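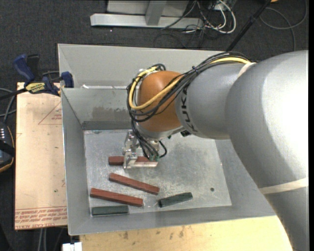

Bin picking with the KUKA. Watch the cables at the wrist.

Home Shop Tips Safety Cables & Clamps Ask Regula

Keeping the cables alive on a picking arm

If you have an arm lifting bars out of a metal bin in your shop, sooner or later it will stop halfway through a pick and tell you the gripper has gone missing. Ours did it in December, after 14 good days in a row, and I'm a bit embarrassed to say I swapped the gripper before I looked at the wire! It was a lead pinched inside its jacket, right where the bundle bends over the wrist, and it only opened up when the wrist turned hard.

So, a few things I do now. Leave a generous loop at the wrist and move the joint slowly through its whole range, watching the loop the entire time. Snug your ties by hand - a tie hauled down with pliers will bite into the jacket, and you won't find the spot until it quits on you. The little connectors down at the gripper deserve a gentle tug every morning, with the power off and locked out, please, and never with one arm in the bin while a friend holds the controller.

Bars that land against a bin wall are the other troublemaker. The fingers catch the metal and the wrist takes the knock. I run those picks at slow speed the first time and stay well back.

My spare leads come from Drutport, 2 to a bag, and I keep a bag taped inside the cabinet door.

Regula Rainer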